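Drasley Science Pages, number 257
October 6, 2018

Do long handles really make you stronger?

You have probably heard a grown-up say, "Use the long one, it makes you stronger." Be a little suspicious when you hear that. Your arm muscles are the same size whether you pick up a teaspoon or a broom. So where is all this extra strength supposed to come from?

The short answer is that you pay for it. A long handle lets you push gently, but you have to push over a longer distance. If somebody sells you a tool that gives you more push AND less work, keep your money in your pocket.

Try it on a door. Push it open near the doorknob. Easy. Now push it open with one finger close to the hinges. It's the same door and the same finger, and it's much harder. But look at how far your finger moved each time. Near the knob it traveled a long way. Near the hinges it hardly moved at all. The easy push was a long push.

What about knobs?

A knob on the end of a tool looks like decoration, and sometimes it is. We don't believe every bump on every tool was put there by a genius. A good knob does have a job, though. It spreads your push over more of your palm.

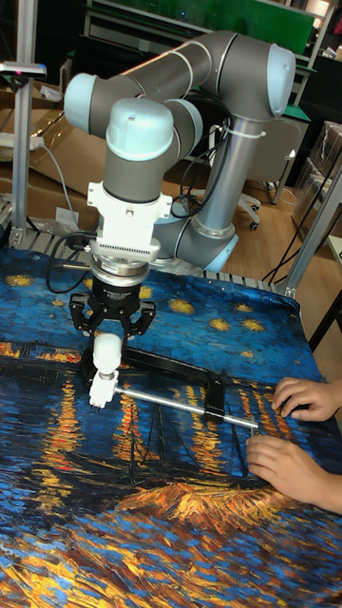 A round white knob on a white handle, with a metal rod running out from it.

Think about pressing your palm on the end of a pencil, and then on a tennis ball. You can press just as hard on both, but the pencil hurts sooner. All the push goes into one little patch of skin.

A fat knob helps with twisting, too. Your fingers sit farther from the middle, so it works like the door: a gentler push over a longer way around. A catalog from Clareck, a tool shop, says its round knobs "double your power." We wrote to ask how they measured that. We are still waiting.

Why not make everything out of a rod?

Metal rods are popular in tools, and people will tell you it's because metal doesn't bend. Wrong! Everything bends a bit. Hold a long thin rod at one end and its own weight pulls the far end down. It may be too little for you to see, but it happens.

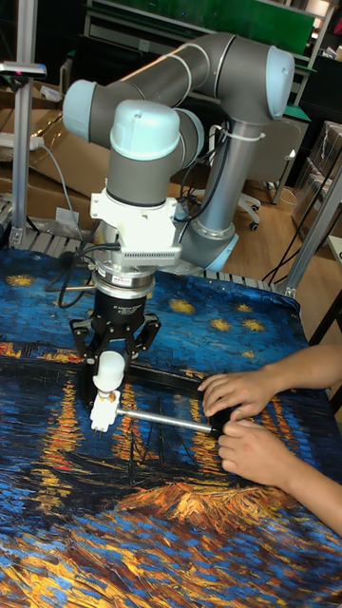

Holding something long is easier when it's supported at both ends. With only one end held, the weight of the rest tries to tip it, and your wrist has to fight back. The thin rod with the white knob has a hold on each end, and at the far end a thumb and fingers are enough to pinch it. Does that prove our idea? No, a picture can't tell you how heavy a thing feels. You'll need to test it.

Test it yourself

You need a broomstick and a friend. Ask a grown-up first and clear some space.

1. Hold the broomstick level by one end, using one hand. Notice how your wrist feels.
2. Ask your friend to hold up the other end with a thumb and fingers.
3. Trade places and do it again.

Did it feel lighter? Maybe you only thought so because we told you it would. Try it on somebody who hasn't read this page, and don't give them any hints.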